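Teaching a robot by hand: laundry folding
Speaker notes, Asden session, 20 minutes plus questions

Slide 1. Start with the problem. Cloth is hard to script. Each shirt lands differently, so at Pornby we show the task and record it. Mention that Delacroix started with remote control and moved to hand-held grippers in February.

Slide 2. Hardware. Two grippers, one per hand, yellow fingers on both. Keep this short, the details are in the handout. 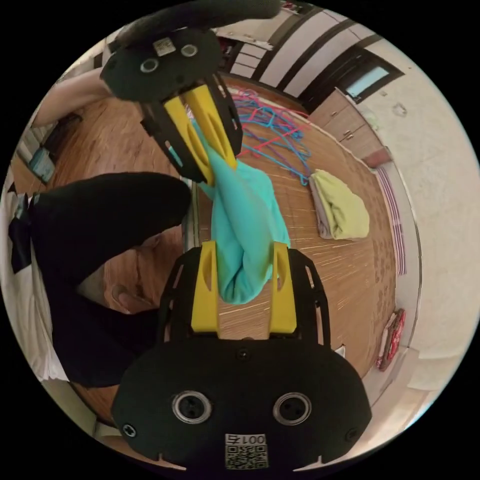 Turquoise cloth held in the gripper's fingers.

Slide 3. What one demonstration is. Pick up, spread, fold, put down. The person does it at normal speed and talks to no one. We ask for 100 demonstrations per garment type before we train anything. Pause for the question about lighting, it always comes.

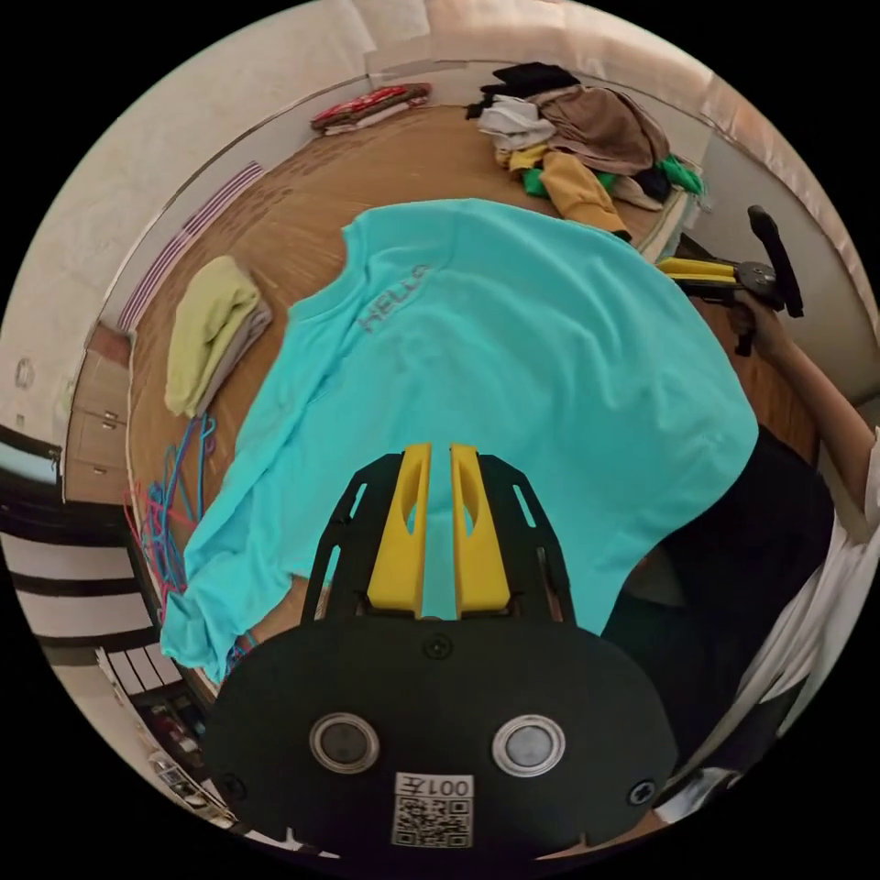 Slide 4. Remote control compared. An operator on the Piltetti rig managed 8 usable folds in an hour. By hand the same operator did 46. The cost is that a person can reach in ways the arm can't, so some recordings get thrown out at replay.

Slide 5. Clutter. We stopped clearing the work area between runs. A policy trained on bare tables fails in a real bedroom. Point to the hangers piled on the left of the table, and the towel folded just past the turquoise garment. Both stay put while the person works. 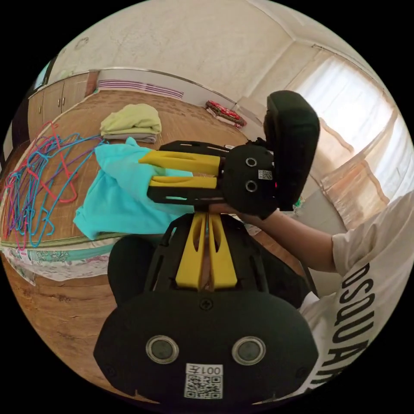 Slide 6. Labeling comes next. Every recording gets a start mark, an end mark and a grade from 1 to 3. Graders work from the gripper views, and on this one they can also check the second gripper, with its fingers pointing into the garment. Disagreements go back to whoever recorded it. Then take questions.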